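In Praise of the Town Band

I went to hear a town band play in November, in a gym with a basketball hoop cranked up to the ceiling, and I have been boring my friends about it ever since.
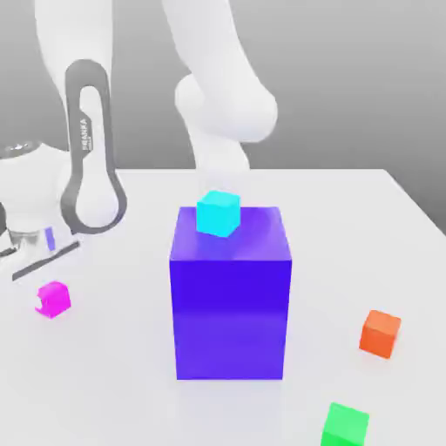

The band was the one from Nomeck, a town you drive through on the way to the lake. I had gone because my neighbor Brigitta Wieser plays second clarinet, and when somebody has watered your tomatoes for two summers you go to her concert. I expected to clap politely and be home by nine. I stayed until they were stacking the chairs, and then I stacked chairs.

Let me say first that they weren't perfect. The horns cracked. A march started at one speed and finished at a noticeably better one. In the slow piece there was a long held chord where you could hear the players hunting for the note, sliding a little up and a little down, and then they found it, all of them together, and the sound in that room just opened. I got goosebumps right up the back of my neck. I own a very good recording of that same piece and it has never once done that to me!

I think we have gotten strange about music. Most of us carry more of it in our pockets than a king could have heard in his life, and I love that, I use it every day, I'm not about to throw my headphones in the lake. But somewhere along the way we started to believe that playing is for people who are good at it. Ask a room of grown-ups who plays something and you get the same answer over and over: oh, I used to. I used to play the trumpet. I had six years of flute. They say it the way people talk about a town they moved away from.

A town band is where those people can move back. Brigitta stopped playing at 17 and started again at 52, on the same clarinet, with new pads. She told me the first rehearsal was awful. Her lip gave out before the break and she faked the entire second half, fingers going, no air. The man beside her leaned over and said, "Good, you're getting the fingerings," and turned her page for her. She has been there ever since.

What I love most is who sits next to whom. In that gym I saw a kid with braces sharing a stand with a man who could have been his great-grandfather, and they were both counting rests with the same worried face. Where else does that happen? School sorts us by age, work sorts us by pay, and the internet sorts us by what we already like. A band sorts you by whether you can read bass clef. The dentist and the guy who fixes the dentist's car are both on third trombone, and both of them come in early.

The conductor, Severin Leitner, is a patient man with enormous eyebrows. I cornered him by the coffee and asked how he picks the music. He said he picks one piece they can play, one they can nearly play, and one they can't, and that the last one is why people come to rehearsal. I've thought about that a lot. When did I last spend a whole winter on something I couldn't do? With other people listening?

Now, there is a money side to this, and it's not a cheerful one. Tubas are expensive. So is sheet music, and heat. The Nomeck band has a library of 1,967 pieces, some of them held together with tape older than I am, and it lives in a basement that floods. The town gives them 290 dollars a year, a number I had to ask Brigitta to repeat. They make up the rest with cake. It is very good cake, but I would like to live in a place that found a bit more for this, because I can't think of many cheaper ways to get a packed gym full of people out of their houses on a dark night and send them home humming.

And they do go home humming. The whole parking lot was at it. A woman loading a stroller into her trunk was doing the piccolo part from the last march, quite accurately, and her husband was going oompah on the other side of the car. I sat with my engine off for a while just to listen.

So if you have a case in the closet, or under the bed, or up in the attic behind the Christmas boxes, please go and open it. It'll smell the way it always did. Something will be stuck, and cork dries out, and your first note will sound like a goose in a drainpipe. Then find out where your nearest band rehearses and go sit in the back row. They need you, they almost certainly need you more than you think, and if you play the bassoon they may cry.

As for me, I never had six years of anything. But Severin mentioned there's a spot open in percussion, mostly triangle and a bit of bass drum, and that he starts beginners in the spring. My first rehearsal is 21st March. I've been practicing on the kitchen table with two wooden spoons, and I'm already rushing.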